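Week 3 notes — Serial storytelling in TV animation
Burgi Schwaiger, Intro to Animation Studies
12 September 2025

Read before section. Bring the beat sheet, printed, not on your phone.

What we got through last time: the pilot, what it promises, why pilots look more expensive than episode four. Did not get to the midpoint episode. Doing that now.

1. Terms, quick

Cour. A broadcast block, usually a quarter of the year, so 11 to 13 episodes. Some shows run one cour, some two back to back, some two with a gap in between (split cour). The length is set before the scripts are. Keep that in mind any time you want to say a plot "drags."

Series composition. The person credited with this lays out the whole season: what happens in which episode, who learns what when. Does not always write every script. Sort of a head writer, but the match with the American job is loose, so don't use the two words as if they mean the same thing in your papers.

Episode director. Handles one episode, start to finish, under the series director. This is why two episodes of the same show can feel like different shows.

Storyboard. In TV anime the board is close to the final edit. Shot lengths are written in. If a pause is long, somebody wrote down that it would be long.

Key animation / in-betweens. Keys are the main poses. In-betweens fill the movement. Budget shows up in both but you notice it first in the in-betweens.

On twos, on threes. One drawing held for two frames or three. At 24 frames a second, on threes gives you eight drawings a second. Not a flaw. Lots of beautiful work is on threes. What matters is where the animator switches.

2. The show for this unit

Tukutitz. One season, original story, no manga behind it. Courier guild in a flooded city, two leads, one of whom (Menon) may or may not be the person who broke the dam. You've seen 1 through 5. For section, watch 6 and 7. Do not read the wiki, it spoils the brother.

Original shows are useful for us because nobody in the audience has read ahead. With an adaptation half the viewers know who dies, and the show has to be interesting some other way. Here the withholding does all the work.

3. Episode 6, beat by beat

Opening before the titles: delivery goes wrong, played for laughs. Two and a half minutes. Note the color — all the warm stuff is in this part, and it doesn't come back until the last shot.

Titles. Same song, but one cut is changed. Menon used to face left in the group shot. Now she faces us. Small, and easy to skip if you hit the skip button. Don't hit the skip button this week.

Part A: guild hearing. Mostly talk. Long table, eight speakers, almost no movement besides mouths and hands. This is where money is being saved and it's fine, it works, because a hearing is supposed to feel stuck. Watch how often we get a listener instead of the speaker. Somebody in last year's class timed it and got listeners for more than half the scene. 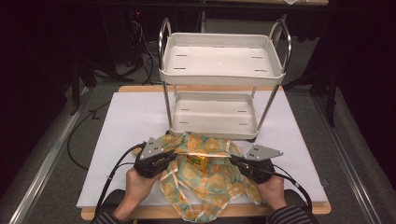
Eyecatch (the short card before and after the ad break). Comic again. Tone break on purpose? We'll argue about it.

Part B: the stairwell. One conversation, two people, on different landings so they never share a height. Menon is above for the first half. Then she walks down, and the speaking order flips too. After this she asks the questions.

Last shot: the mailbag, warm light, no music. Holds for eleven seconds. That's a very long hold for TV. No new information in it at all, you already know what's in the bag. So what is it for? Write down an answer before section. One sentence is plenty.

4. Why the turn comes at 6

One cour, 12 episodes. Turn at 6 gives equal halves, and it's a habit in the industry, but habit doesn't explain much. Better reasons:

Viewers drop shows early. Whoever is left at 6 is probably staying, so the show can afford to be less friendly.

The team has worked together for a while by this point. Voice actors especially. Compare Menon's line readings in 2 and in 6, same actor, much lower, less air.

Anything before 6 can be re-read. Go back to the joke in 3 about the keys. Not a joke anymore.

Annelies Lüthi (her essay is in the packet, p. 14 on) says a midpoint should change the question the viewer is asking. First half of Tukutitz: who broke the dam? Second half: who gets to say so? I think she's right about this show and too confident about shows in general. Vinzenz Thaler's reply is shorter and grumpier and says most midpoints are only scheduling. Read both. You don't have to pick one.

5. Sound

Composer holds back the main theme from the whole of episode 6. First time. You get the bass line under the hearing, no melody on top. If you have headphones use them.

Silence in TV is never quite silence, there's room tone, water in this case. The water is mixed louder in part B. Check wether you noticed before I told you.

6. Common mistakes in last week's responses

Plot summary. I have seen the episode. Two sentences of summary, max, then get to work.

"The animation was bad." Which cut? Bad how? Fewer drawings, off-model faces, reused background, stiff camera? Say which. If you can't point at a cut, drop the sentence.

Talking about "the director" when you mean the series director and the episode had a different one. Check the credits, they're at the end, they're in the packet translated.

Guessing at intentions. Fine to say what a shot does. Harder to say what somebody wanted. If you have an interview, cite it.

Writing about the dub and quoting the subtitles. Pick one, say which, stick with it.

7. Assignment

Close reading, part A or part B of episode 6, your choice. Minimum 396 words if you're taking the short option (yes it's an odd number, it's what fits on the old form and I never changed it). Long option is 3,000 and counts as your midterm paper. Tell me which by the end of next week, can't switch after.

Needs: one claim, at least three cuts with timecodes, something about sound. Screenshots okay, keep them small, they don't count toward length.

Long option people also need one source from the packet and one you found. Fan blogs are allowed if the writer shows their work. Some of the best cut-by-cut writing on TV anime is on blogs. Some of the worst too.

Long papers due in October, date goes up on the course page once the room schedule is settled. Short ones due at section.

8. Screening copies

Library has the discs on reserve, two hour loan, ask for them by title. The streaming version is missing the altered title sequence in episode 6 for some reason, it just runs the regular one. So for the Menon cut you need the disc. Bendik Åberg has office hours before section and will play it for anybody who wants.

9. Next time

Episode 7 and the problem of the recap. Why does 7 spend four minutes on stuff we saw already, and why is some of it redrawn? Compare the stairwell in 6 with the stairwell as Menon remembers it in 7. The landings are diferent. Start there.

Also a bit on credits: how to read them, who Algirdas Rozīte is and why his name moves from key animation to episode director between 5 and 7.

Leftover from the question box — yes, you can write about the manga spin-off for the final, no, not for this one.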